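Wuko Finger Pad Comparison: README

Notes and data card for the pad trials run on the two hand-held grippers at the Otley bench. Last edited in June. If something here disagrees with the notes column in the trial sheet, trust the sheet.

What this is

A set of short recordings made with a pair of hand-held grippers, one in each hand, each with its own camera. We wanted to know which finger pad to fit before starting a longer round of recording for Palline. The recordings were made to settle that question, so the tasks are simple and there is a lot of repetition. People have since asked for the files for other uses, and that is fine, but read the limits section first.

Contents

1444 clips in total
364 of those have been labelled by hand
4 pad types
2 grippers, recorded together

Each clip is one attempt at one task. A clip starts when the operator says "go" and ends when the hands are back at the rest marks, so most have a second or two of nothing at each end. We have left this in. The audio has been removed.

Folders

clips/ holds the video, with one folder per attempt. Inside each you will find left.mp4, right.mp4 and meta.json.
labels/ holds one CSV per pad type, covering the labelled clips only.
calib/ holds the lens calibration for both cameras. Use the calibration that matches the session letter in meta.json. Session C was recorded after the left camera was remounted and the old file will give you bad poses.
sheets/ holds the trial sheet and the scoring guide.

Fields in meta.json

pad_left, pad_right: pad code, see below
task: book, cup, cloth, paper or box
operator: R or N
session: A, B, C or D
result: ok, slip, miss, drop, or blank if unlabelled
width_start, width_end: jaw opening in millimetres, read from the marker track
notes: free text, mostly empty

The width values come from the right hand only in session A. The left values for that session were lost and the fields hold -1. Filter these out before you take any averages.

Pad codes

P1: flat rubber, no texture
P2: flat rubber, cross-hatched
P3: notched rubber, ribbed inside the notch
P4: soft moulded fingertip

Pads were swapped between blocks, and the two hands did not always carry the same type. Please read both pad fields. An earlier loader script read pad_left and applied it to the pair, and at least one set of plots went round with the wrong names on it.

How the trials were run

The operator stands at the table, takes one gripper in each hand and does the task without putting either down. Each block uses one object set and one pad pairing. The order of the blocks was shuffled, but the order inside a block was not, so the last few attempts in a block may be a bit better than the first few just from practice.

Objects go back to roughly the same place each time. We tried taping outlines on the table and gave up, as the tape kept catching on the cloth.

Scoring is strict. A slip is any visible movement of the object in the jaws after the first close, even if the task is then finished. A miss means the jaws closed on nothing. A drop is a drop.

What we found

P3 is the one we are using. It held book spines and box corners well because the edge settles into the notch. It was the worst of the lot on flat paper, where there is nothing for the notch to hold, and the operator had to come in from the side and pinch with the rim.

P2 was a fair second and is easier to clean. P1 slipped on glossy covers. P4 was kind to the cup but bent back on anything heavy, and the jaw reading then says the gripper is more closed than it is. Treat width_end for P4 with care.

Hardback books gave the widest spread of results between pads, so if you only have time to look at one task, look at that one. 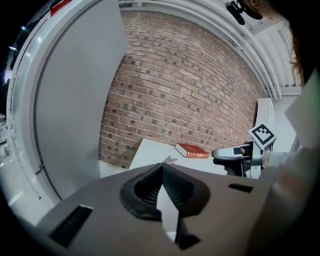
Rizal Saragih
Gripper trials and data, Otley bench

Views and lenses

The wide lenses take in a good deal besides the table. Expect dark edges all round, the gripper body low in the view, and now and then the operator's hair or sleeve at the side. We did not crop any of it. If your model needs a square input, crop after undistorting and check that the marker on the other gripper is still whole in the clips you care about. When that marker tilts too far from the camera the track drops out, and the width value is held at the last good reading until it comes back.

Known limits

There are only two operators, Naveen Garg and me, and we are both right-handed.

Lighting was changed between sessions B and C. Glossy covers look quite different before and after.

Only the labelled clips have been checked by a second person. The result field in the rest is blank and should not be read as a pass.

The scoring guide was reworded once, after session A. Naveen went back over the session A labels with the new wording, but a few slips near the line could still go either way.

We did not measure grip force. The trigger is worked by hand and two people do not squeeze alike.

Use

Free to use inside Otley and Palline. For anything outside, ask first. The Rathore loader reads these folders without changes as long as you keep the names as they are.

Still to do

Label the rest of session D
Add the missing cloth attempts for P2
Replace the old loader script, or delete it

Send corrections to me with the clip folder name. Questions about calibration should go to Naveen.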